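Canal Photographs on Loan to Wollthorpe Museum Through November

The Wollthorpe Museum has opened a loan exhibit on the building of the Tutach Canal, and it will stay in the second floor gallery until the end of November. The exhibit is made up of 60 photographs and 2 survey ledgers borrowed from the county archive in Clendalau. Most of the photographs have not been shown outside Clendalau before.

The canal was dug to carry lime and grain from the Tutach quarries down to the Tam River. It had three locks, all on the Wollthorpe side, and the work camps moved along the bank as each section was finished. The photographs follow the camps from the first clearing of brush to the day the upper lock was filled. Several show the cook tents and the family housing, which the company's own reports hardly mention.

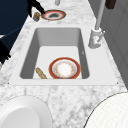
The ledgers list 394 workers by name, with trade, daily pay and the camp where each one slept. Both books are too fragile to handle, so they are shown open in a case, and the pages will be turned once a month. A printed copy of the full list is on the table by the window. Visitors who find a family name can fill out a card at the desk, and the museum will pass it on to the archive, which is trying to trace descendants.

A large wall map shows the route of the canal against present-day roads. Much of the lower section was filled in when the highway was widened, but the middle lock can still be reached on foot from the Tam Road parking area. Trail maps are free at the front desk.

The exhibit is included with regular museum admission, and members get in free. The gallery opens at 10 a.m. and closes at 4 p.m. The elevator to the second floor is working again. School groups should call ahead, as the gallery holds one class at a time. Flash photography is not allowed near the ledgers.

The museum is also looking for letters, tools or pay slips connected with the canal. Items can be brought to the front desk during open hours to be scanned or photographed and returned the same day.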